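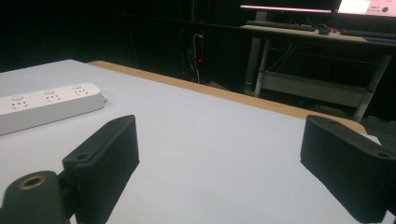

List home | Threads | By author | Search | Log in

Subject: Re: What the arms change for the packing room

Priya Holloway wrote:

> We are 23 people in packing at Plillgate and in August the management
> told us that two robot arms will come for the small parcels. They say
> no jobs will be lost. I would like to hear from sites where this is
> already done. What do people do all day now? Is the pay the same?
> And who shows the arm how to pick things up, is it us or is it a
> company from outside?

Hello Priya and all,

I work at the Vaněk warehouse in Pirkport, on the spare parts side. We have had the Pemow cells for a bit more than one year, so I can tell you how it went with us. Please excuse my English, I write slowly and check the words.

To your last question first. With us it was both. The company from outside installed the arms and made the safety fence, but the picking was taught by our own people. You hold a gripper in your hand, with the same two fingers as the arm has, and you do your normal work with it. You pick the part, you turn it, you put it down. It is recorded and the arm learns from the recordings. I did this for four months. In the first week I was slower than a child. The fingers do not feel anything, and you must learn to look where before you only touched.

My best advice is to ask now, before they start, how these hours are counted. We did not ask. The teaching was put in the plan as "light duty", and people who did it lost the piece bonus. It took us until spring to repair this. Now a teaching shift is paid with the average bonus of the last three months. If Plillgate has no such rule on paper, please get it on paper.

About the number of jobs. It is true that nobody was sent away. But there were 50 of us in the hall when the cells came, and when a person retired or moved, the place was not filled. I do not say that the management lied. I say that you should ask what happens with empty places, which is a different question from the one they answered to you.

About the day itself. The arms take the boxed parts of one size, and these were the easy ones. What stays for us is the heavy, the soft and the strange. Before, I had an easy parcel between two difficult ones and my back could rest a little. Now there is a difficult one, and then again a difficult one. In one night shift the cells did 1,112 parcels, and this figure hung on the board for weeks. Nobody wrote on the board that we were lifting the gearboxes. After some complaints we got a second lifting table and a change of place every two hours. It helps.

There are good things too. The tape machine is no longer my problem. Two colleagues with bad wrists are now watching the cells from the desk and they had a proper course for it. Also the hand teaching was interesting for me, more than I expected. I was asked why I hold a part in this way and not in another, and in nineteen years of packing I was never asked this before.

One more practical matter. Ask where the recordings go and if voices are on them. We have agreed that there is no sound, and that the recordings are not used to measure the speed of a person. The text of our agreement is short and I can send it to you, I only must ask our representative first.

If you have a meeting with the management soon, write me before it and I will try to answer the same evening. I am on early shift and free after 3 p.m.

With kind regards from Pirkport

Recent threads on this list
Teaching hours and piece bonus: who has a written rule?
Floor mats for standing work
Re: Re: Scanner gloves in the cold store
Shift change at noon, experiences wanted
Lifting tables, second hand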